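Doors Open Again at the Stikesville Reading Room

Well, we made it to August, and what a pleasure it has been to see so many of you back on the stairs (with your own cushions, very wise). The summer reading table is looking a little thin, so if you have a novel you can spare, do bring it along on Sunday.
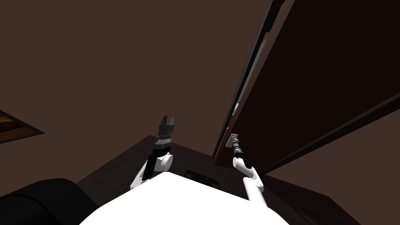
The Ardeleanu Shelf

Many of you have asked about the new shelf by the window. It holds 97 books left to us by the Ardeleanu family, mostly travel and cookery, with a very fine run of old railway guides that I have already lost two evenings to! They can be borrowed for 5 weeks, a bit longer than usual, as some of them are real doorstops. The Clerura atlas stays in the room, I'm afraid, but you are welcome to sit with it as long as you like.

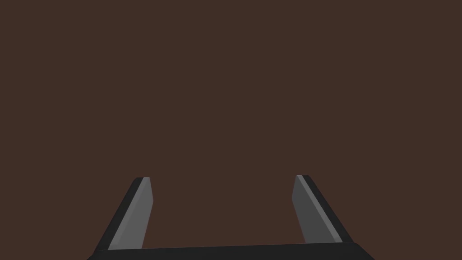 Tatiana Sokol

I should also mention the evening group, which is now reading Tullelex, a long and rather lovely family story set on a canal. We have reached chapter nine and there are 12 of us round the table most weeks, though there is always room to squeeze in another chair.
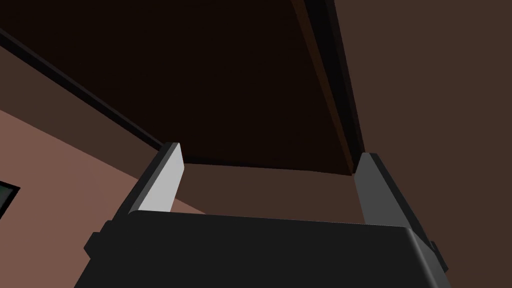 Please don't worry if you haven't read a page of it, as half of us are behind and the other half are very patient. Tea is at seven, and the biscuits this month are ginger.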